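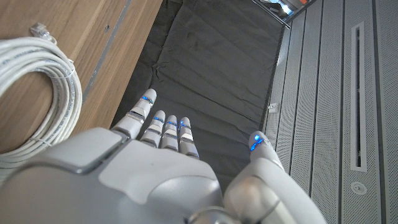
A white cable, coiled up on wood.

What Is an Album?

An album is a bunch of songs sold together, usually by people who couldn't agree on which one was best. Old vinyl records held only so much music per side, so bands had to choose. Drummers' songs often lost.

Idun Amundsen wrote 11 songs for her album Okgate. One is 100 seconds of humming. She says it's the important one.

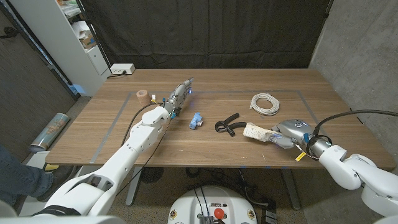

Who decides the order of the songs?
Usually the band and its producer, after a long argument and some snacks.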